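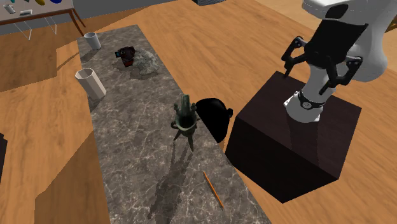

Let the Students Break the Bronze

Home | Opinion | Student Work | Clubs | Archive

Our school robotics club spent the year in simulation, and some parents want to know why their kids never touched a real arm. I coach the club with Gönül Kırmızıgül, and I think the question deserves a straight answer.

A real arm gives each student a few careful minutes. The simulated one gave our team 1,168 logged attempts by August – more than we could have supervised in a shop. The task set is called Prudden, and it mixes museum pieces with desk clutter. Students have to plan a grasp for an ancient-style bronze on thin legs and then for a pencil.
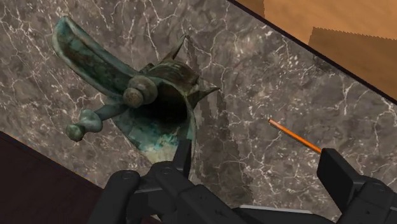
Bronze vessel on its side, with the left fingertip at the rim.

Elif Naz Soylu wrote most of our grasp code. She threw it out 3 times, and each version taught her more than my lectures did. That kind of rewriting is hard to allow when a dropped part costs $60.

The critics have a point about friction and weight. A simulator gets these wrong in small ways, and students should learn that before they graduate. I would support buying a used arm next year. I would still start every new member on the screen, and I would let them knock things over there for as long as they like.

Remzi Keskin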